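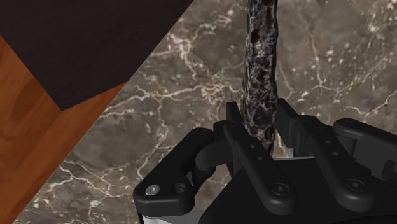

Robot Handling Lab, Unit 8: Evaluating the Kuditetti Simulation Package
Notes by Jussara Conceição. Revised 2 November 2021.

1. Scope
Kuditetti is sold as a simulation add-on for parallel-jaw grasping. The department holds a trial license until the end of term. This unit covers the grasp module only. The path planner is covered in Unit 9 with Dalva Mendonça.

2. What the license includes
Gripper models with articulated finger linkages, a contact solver, a surface texture library (wood grain, marble and others), and a batch runner. Force sensor models are sold separately under the name Flesitz and are not installed on the lab machines.

3. Thin objects
A slender rod held upright between two pads has a small contact area. The grasp resists sliding along the rod through friction alone, and resists tilting only as far as the contact patch extends along the rod. If the outline is slightly wavy, contact breaks into separate patches and the solver may report fewer contact points than expected. Check the contact list before you change the friction value.

Texture is visual only in this package. A marble finish does not make a rod heavier or smoother. Mass and friction are set in the object file — students in October lost marks on this point.

4. Batch results, October trial
The Castdale rod set was run with default settings.
Grasps attempted: 962
Flagged as slip: 302
Solver steps per grasp: 32
Slip is flagged when the object moves relative to the pads after closure. The flag does not separate sliding from rotation. Use the pose log for that.

5. Known limits
Pads are treated as rigid. The batch runner drops its log if the output folder is missing. The manual gives friction defaults in two places and the values differ; use the table in the Coutinho appendix.

6. To hand in
One page on whether the grasp module is adequate for thin parts, with your contact list and one pose log attached. State the friction value used.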